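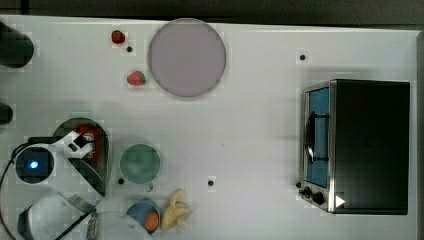 Namcombe 宠物互助站 · 犬用装备组

狗嘴套到底买多大？

Svitlana Levchenko
我家狗是混血，嘴长得像借来的，跟脸不成比例。下周带它去看牙，诊所要求戴嘴套。Cimo 的尺码表写着 S 号适合“中小型犬”，M 号适合“中型偏小犬”，我读了三遍，觉得自己语文白学了。嘴围量出来22厘米，该选哪个？篮式的和布的差别大吗？

Áine Tierney
别看犬型，看数字。嘴围在眼睛下方一指处量，篮式的要再留出张嘴喘气的余量，大约5厘米。布的只适合戴几分钟，狗没法散热，八月里尤其别用。先在家练：往篮里抹点吃的，让它自己把嘴伸进去，头几天不要扣带子。我家那位练到后来，看见嘴套比看见我还高兴。

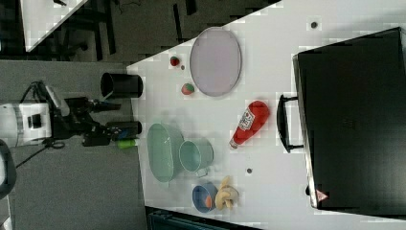 桌边的两只黑色杯子

Inna Kuzmenko
买贵的就对了。

Vasylyna Pavliuk
楼上这位大概没养过会拆快递的狗。我花300买过一个皮的，星期天到货，当晚就成了零食。后来换了 Boiko 的硅胶篮式，鼻梁处有垫，不磨毛。另外提前问诊所：有的医生检查牙齿时会让你摘掉，那你这一周就算白纠结了。

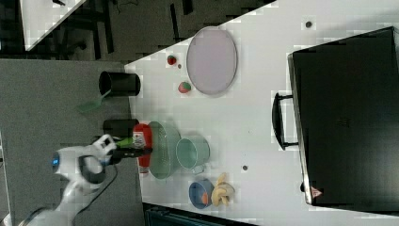
蓝碗和香蕉，旁边是淡绿色沥水篮

Svitlana Levchenko
问了，真的要摘。候诊时还得戴，所以 M 号篮式已下单。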